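Handling a cloth that covers part of a board in the Bato planner

This page covers setting up an occlusion-aware wipe in Bato 2, the planner that ships with the Kevitz control stack. It assumes both arms are calibrated and the Sedomer camera node is publishing.

1. Start the perception node before the planner. If the planner starts first, it loads the cached table model and ignores new objects until restart.

2. Set the board class to "rigid_flat" and the cloth class to "deformable". Leave the glove and tree base as "static". Static objects get a collision hull but no grasp candidates.

3. Set mask_decay to 22 frames. Lower values drop the board as soon as the cloth hides its middle - the tracker then reports two small boards in place of one.

4. Check both views. The wrist view is used for edges and surface marks, the fixed view for object layout. 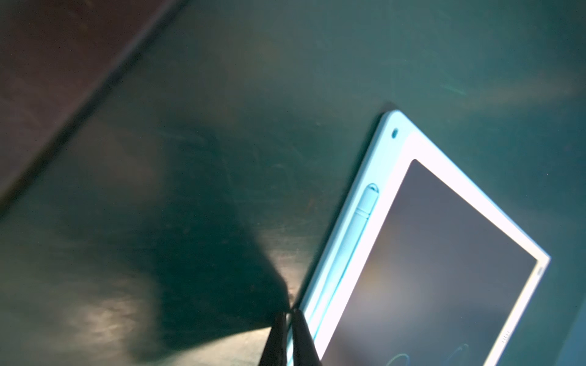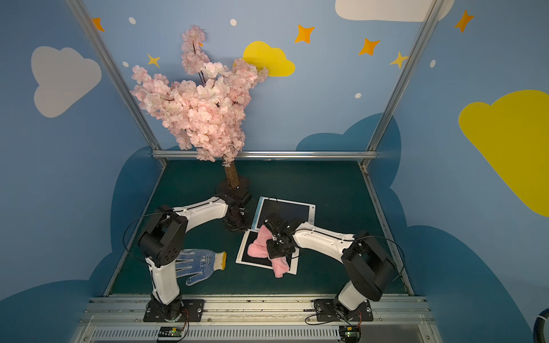

5. Turn on shadow rejection for the wrist stream. The arm's own shadow moves with the gripper, and without rejection Prosser segments it as a dark object. Glare is handled separately: clip saturated pixels before the edge filter runs, or the board rim will be lost against its bright side.

6. Run the segmentation check from the tools menu. A board mask should score 89 or higher. If it scores lower, raise the point budget to 3,888 per object and run it again.

7. Plan the wipe with the idle arm locked. The planner treats a locked arm as an obstacle, so park it with the gripper clear of the boards first.

Replanning is off by default. To turn it on, set replan_on_mask_change to true and reload the profile. Logs go to the session folder under the planner's name.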